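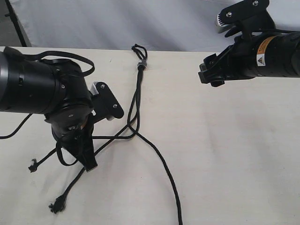

Figure 1. Two-arm station with the braided rope and cord lock used in the tying task.

Home | Courses | Projects | Student Reports | Contact
Filed under: Student Reports > Automation > Manipulation

Can a Two-Arm Station Handle Cord? Final Report, Nava Group
Perla Meléndez, Macario Quintero, Hervé Guérin
Advisor: Teodoro Huerta

1. Purpose

Many household and shop-floor chores end with a piece of cord. Laundry bags are drawn shut, cables are bundled, parcels are tied. Our group asked whether a pair of general-purpose arms can do this work at a level that would be useful to someone who did not build the system. We limited the question to one black braided rope and three subtasks: straightening, closing with a cord lock, and tying a single overhand knot.

2. Setup

The two arms face each other over a white tabletop with a white fabric backdrop behind it. Each gripper has flat black finger plates held on by silver bolts. The rope carries a small gray cord lock just below a closed loop at one end. The two free ends are frayed, as Figure 1 shows, and we did not seal them. Rope found in a home or a packing area is seldom in good condition, and Huerta asked that we keep the test material the same throughout.

Motion was produced by a policy trained on demonstrations recorded by the three authors. Training used 405 demonstrations, divided unevenly among the subtasks because knot recordings took the longest. We used the Provora control package without changes to its motion limits.

3. Procedure

Each subtask was run 15 times. Before a run, the rope was dropped onto the table from a low height so that its starting shape varied. A run ended when the subtask was complete, when the rope left the table, or when the time limit of 22 seconds passed. The operator did not touch the rope during a run. Meléndez scored all runs from video, using written criteria agreed on in July.

4. Results

Straightening: 15 of 15 completed.
Cord lock: 8 of 15 completed.
Overhand knot: 0 of 15 completed.

In straightening, the policy usually gripped the loop with one arm and swept the other along the strands. Small bends remained near the frayed tips, which the criteria allowed.

The cord lock failures were of two kinds. In the first, one gripper closed on the strands above the lock and pulled the whole assembly across the table. In the second, the lock was gripped correctly but its button was not pressed, and the strands did not slide.

No knot was completed. The policy often formed the first crossing and then lost the free end while passing it under. The frayed fibers spread when squeezed between the plates, and the tip bent away from the direction of travel.

5. Discussion

A person does the cord lock task by feel. Our station has no force sensing at the fingers, and from the camera view a pressed button looks much like an unpressed one. We expect a fingertip sensor to help more than additional demonstrations would, but we did not test this.

Thaddeus Schumacher, who reviewed our draft, suggested narrower fingers for the knot task. We agree that the present plates are wide for the work. Changing them would require new recordings for all three subtasks.

On these results, laying cord out straight is ready for a supervised trial. Closing a bag is not, and tying should stay with people for now. The next group will begin with the cord lock and a sealed rope end.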